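Help us find out why our kitchen robot freezes at the faucet

Vurnedora is looking for people to help us chase down a stubborn fault, and we'd love for you to join us! In July our arm controller, Fonalus, started stopping dead partway through simulated sink tasks. Out of 1,153 runs, 73 ended that way, and in 6 of those the arm swung back toward the person's side of the counter before it stopped. We don't want that anywhere near a real kitchen, so home trials are on hold until we understand it.

You'll watch replays on a laptop, press a key when a movement looks wrong or makes you uneasy, and then talk it over with one of us. No robotics background needed (cooks, dishwashers and parents of toddlers are very welcome, you notice things we miss).

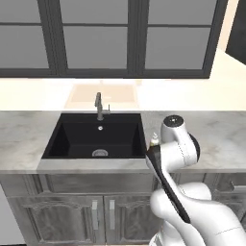

Sessions run two hours at our Rarketholm office, with a break and decent coffee. You need to be 18 or older and comfortable looking at a screen for that long. We pay for your time and cover bus fare.

To sign up, write to Songül Değirmenci at the front desk by September 13, 2022, and tell her whether mornings or evenings suit you. Parking is behind the building, entrance on the left.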